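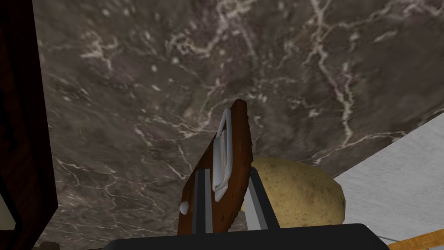

## Dokex wipe-on stone sealer, two months in

I bought the Dokex sealer in June for a dark marble top with a lot of white veining. The previous product, from Drernton, left a haze that took a whole weekend to get off, so I was wary of trying another one.

The kit is a bottle, two cloths and a folded sheet of instructions. The bottle is meant to cover eight square metres. I used less than half of it on two coats, so that seems fair. You wipe it on, leave it, then buff it off with the dry cloth. The sheet asks for 72 hours before you put anything oily on the stone. I kept to that.

**Smell:** mild, and gone by the next morning. I had the sliding panels open all day.

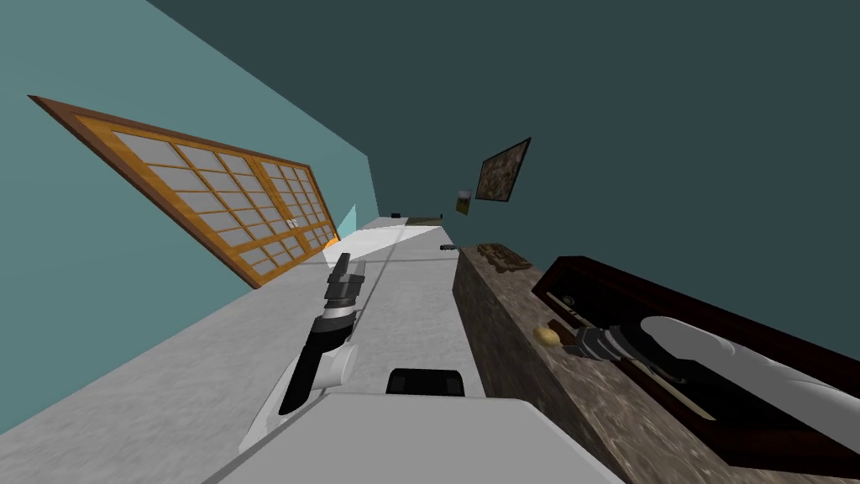 *Sliding panel and pale floor. I haven't used the sealer on the floor.*

**Finish:** matt, with no change in colour that I could find. If you want a shine, this is the wrong product.

**Stains:** olive oil and black tea both wiped off after an hour. Lemon juice left a dull spot the size of a coin. The sheet does warn about acids – no sealer stops marble etching – but the warning is in very small print on the back.

**Cloths:** poor. One shed lint from the first wipe and I swapped it for an old cotton shirt.

I paid 43 euros, delivered by Waweru. Iason Theodorakopoulos, who cut the stone, prefers a solvent sealer and thinks I'll be doing this again within the year. He may be right.
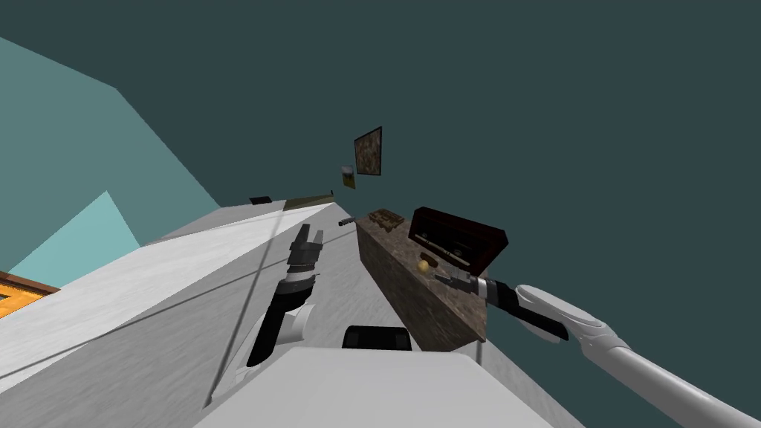

## Would I buy it again?

Yes, for a worktop. For a large floor it would work out expensive, and I'd look at something sold in bigger tins. Four stars, one off for the cloths.

Reviewed 30/07/2021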